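**Minutes — Household and Shop Automation Working Group**
11 Mar 2020, upstairs room, Ornetti

Present: Halyna Harasym (chair), Dariusz Borkowska, Bogdan Ostrowski, Danuta Kołodziej
Apologies: Konrad Jasińska (sent written comments, read out under item 3)
Minutes: D. Kołodziej

**1. Minutes of the last meeting**

Accepted with one change. Under "Hilo trial" the words "worked well" are replaced by "finished the shift." Bogdan asked for this and no one objected.

**2. Hilo shelf unit, Pawłowska store**

Dariusz reported on the second trial. The unit was asked to restock 304 items over the trial period and needed a person to step in 42 times. He thinks this is a fair start. Halyna asked how long each stop took. Dariusz said up to eight minutes, and that the short ones were not timed. Halyna said that in that case we can't say whether the store saved any labor at all, and she would like the word "saved" kept out of the summary until we can.

Bogdan pointed out that the store manager had cleared the aisle before each run. He has never seen that aisle clear during opening hours. Dariusz accepted this and will ask for a run with the carts left where people leave them.

Danuta asked what happens to dented cans. The unit shelves them. A stocker would pull them out. Dariusz will check whether Hilo has any plan for this.

**3. Household chores: clearing and sorting a table**

Long discussion. Lusix have sent their proposal for a kitchen helper and want us to say in writing that table clearing is "within reach." Halyna does not want to sign that sentence, and neither does Bogdan.

Konrad's comments, read by the chair: picking up one orange is not the chore. The chore is a tabletop with soft things, hard things and small slippery things mixed together, and knowing which go in the tray, which go back in the bowl and which get thrown out. He would believe a claim about fruit if the same gripper could take a tomato after a mandarin without anyone changing a setting. He also wants dates included — they are small and dark, and he expects them to be missed or squashed.

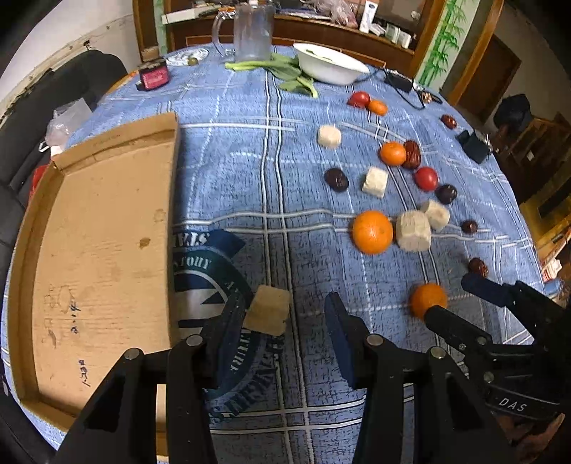 Dariusz felt this was too strict. People drop tomatoes too, he said, and a slow helper is still a help to someone who can't stand for long. Halyna agreed with the second point and said Lusix should then sell it as that, at a price those people could pay. Bogdan said a person clears a cluttered table in the time it takes the kettle to boil, and talks while doing it.

There was some back and forth over the tablecloth. Lusix asked for a plain, hard surface. Danuta said most kitchens she knows have a cloth of some kind, often patterned, and that cloth slides and bunches when pulled. Agreed that any test we put our name to has a cloth on the table.

Glass was raised. Bogdan would not want a jaw closing near a full pitcher in his own house. Agreed to leave a pitcher on the table during tests, at the back, and to record every time it gets touched.

Agreed conditions for a Lusix test:

- 24 runs, none left out of the report
- mixed fruit and vegetables, with the layout changed by us between runs
- cloth on the table
- a bruised or split item counts as a failure
- if a person's hand is steering at any point, the report says so on the first page

The last condition was Halyna's. Dariusz asked for it to be recorded that he finds the wording unfriendly. So recorded.

**4. Laundry folding**

Put off again. The supplier's video runs at an unstated speed and we have asked twice.

**5. Actions**

- Dariusz: aisle run with carts in place; dented cans question to Hilo
- Halyna: reply to Lusix with the conditions, leaving out "within reach"
- Bogdan: buy the fruit, keep the receipt this time
- Danuta: send Konrad these minutes and ask if he can supervise the runs

**6. Next meeting**

July, date to be set once Lusix answer. Bogdan can't do the first half of the month.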